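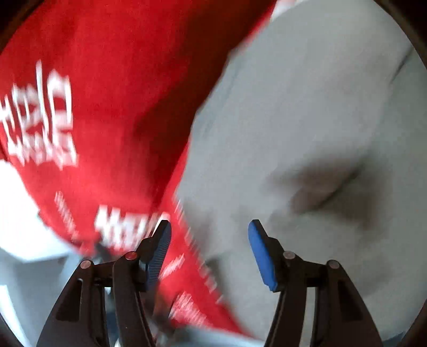

Skesum, November

About Sárközi Alterations and Linen Service

Sárközi is a sewing, mending and linen shop on the ground floor of 159 Canal Street in Skesum. We take in clothing for repair and alteration, and we wash, press and mend table linen for restaurants, halls and private customers. The shop has a staff of nine.

How the shop started

Magdolna Szekeres opened the business in the front room of a rented house, with one straight-stitch machine and a pressing table. At first she did hems and zippers for people on the street. A restaurant owner asked if she could patch a stack of tablecloths, then asked if she could wash them too, and the linen side grew out of that order. She kept the name Sárközi from her mother's family.

We moved to Canal Street when the house got too small. The building had been a shoe store, and the long shelves along the back wall are still the ones the shoe store left. Finished orders are kept there by ticket number.

Magdolna still does most of the fittings for coats and formal wear. Máté Magyar joined as a presser and now manages the linen side, including pickup and delivery. Roswitha Baumgart runs the mending bench. She trained as a glove maker and handles knitwear, lining repairs and anything that has to be done by hand. Mogens Frandsen looks after the machines and drives the van three mornings a week.

What we do

Alterations: hems, waists, sleeves, zippers, linings, taking in and letting out. We alter wedding and formal clothes, but please come in early. Most formal pieces need two fittings, and a few need three.

Mending: darning, patching, seam repair, replacing elastic and cuffs. We can reweave small holes in wool if there is enough thread to take from an inside seam. We will tell you at the counter if a repair will show.

Linen: tablecloths, napkins, aprons, kitchen towels and bed linen. Business customers have a regular pickup day. Private customers can bring linen to the counter in any bag. We do not need it sorted, but please take out candles, forks and corks.

We do not clean leather, fur or suede, and we do not take rugs. For those we send people to Dakero, two doors down.

How an order works

Everything that comes in gets a paper ticket with a number, your name and a short note of the work. The ticket stays pinned to the piece until you collect it. If we find something you did not mention, such as a second tear or a stain that may not come out, we call before doing anything about it. There is no charge for the call or for work you turn down.

Plain hems are ready in four working days. Mending takes a week, longer before the winter holidays. Linen is returned on the next delivery after pickup. Orders not collected after 90 days are moved to the basement and we write to you. We have never thrown anything out without writing first.

The linen side in figures

We currently serve 338 business and private linen accounts. Last month the linen room returned 2242 napkins, nearly all of them white cotton. The rest of the work is harder to put in numbers, and we do not keep a total for repairs.

Teaching

Esmaeil Arabzadeh teaches our evening mending class at the big table in the workroom. It covers buttons, hems, darning and flat patches. People bring their own clothes to work on. No machine is needed and we supply the thread. The class starts at 6:30 p.m. and lasts two hours. He also gives a shorter course on using a home sewing machine, with the Votow machines we keep for lessons. You may bring your own machine if it is in running order.

We take one trainee a year in the workroom. Trainees are paid from the first day and spend time on every bench, including pressing. If you would like to apply, bring something you have sewn or repaired. It does not have to be perfect, and a written application is optional.

Visiting us

The counter is open from 8 a.m. to 5:30 p.m. on weekdays and until noon on Saturdays. The door has one step, and there is a bell at a lower height on the left side for anyone who would like us to bring out the ramp. Parking behind the building is shared with the bakery, so please use the spaces marked with our name.

We accept cash, cards and checks. Business accounts are billed at the end of the month.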